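Section 4: Running the kitchen chore set

This section covers the play kitchen used with the Vustness arm at the Stallham and Amberg sites. It assumes you have finished Section 3 (mounting, power and emergency stop). Read it through once before you start, then keep it at the bench.

4.1 What the chore set is for

People who visit the lab want to know whether a robot can do the housework yet. The chore set gives you a fair way to answer. It is a list of small kitchen jobs, each scored as done, done with help, or not done. A play kitchen has the same kinds of parts as a real one (doors, handles, knobs, a sink) at a size the arm can reach from one mounting point. Nothing in it heats up and nothing is plumbed.

A good score does not mean the arm is ready for a home. It means the arm can do these jobs, on this kitchen, from this position.

4.2 Placing the kitchen

1. Hang the grey backdrop first. Creases are fine. Gaps that let the room show through are not.

2. Stand the kitchen in front of the backdrop with the front panel towards the arm.

3. Check that the oven door and the cupboard door open fully by hand.

4. Put the small metal pot in the sink basin, under the faucet. 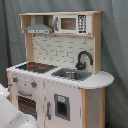
Figure 4-1. Play kitchen with pot in the sink.

5. Press down on the countertop at both ends. If the kitchen rocks, shim it before going on.

6. Wipe the cupboard front if you like, but do not repaint it. Scuffs do no harm, and a fresh coat changes the colour enough that old scores can't be compared.

CAUTION: Keep hands out of the reach area whenever the arm has power, including when it is standing still.

4.3 Running the jobs

Start with the arm at low speed. Each job gets 12 tries. Reset the kitchen by hand between tries with the arm stopped.

1. Load the job file and read the job name back from the screen.

2. Clear the reach area and release the stop.

3. Let the arm work without coaching. If you touch the kitchen, the try is scored as done with help.

4. Write the score before you reset. Scores written up at the end of the day have been wrong too often to be any use.

5. After 9 tries, check the gripper tips for wear and tighten the wrist cover if it has shifted.

NOTE: Door jobs and knob jobs fail for different reasons. A missed handle is usually a position fault. A slipped knob is usually grip force, and raising the force more than 2 steps above the default can crack the knob.

4.4 Working close to the front panel

The space between the knobs and the oven door is tight for the gripper. Bring it in level and from the side, and stop short of the panel before lowering. If the gripper tip touches the panel on approach, end the try and score it as not done.
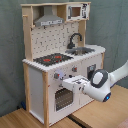
Elba Tapia wrote back on the draft of this section that she would not call any of it housework until the arm can cope with a kitchen somebody has left in a mess. Her own kitchen has a drawer that sticks and a tap you have to turn past the stop, she added, and she'd like to see those on the list before anyone tells a visitor that robots can tidy up.

Her two jobs are on the list for the next revision, under "stiff and faulty fittings". Until then, tell visitors plainly that the set does not cover them.

4.5 Shutting down

1. Send the arm to its park position and press the stop.

2. Take the pot out of the sink and return it to the parts tub.

3. Close both doors and cover the kitchen.

4. Send the score sheet to Sebastián Navarrete at the Cáceres office. Sheets from before April use the old job names and should be marked as such.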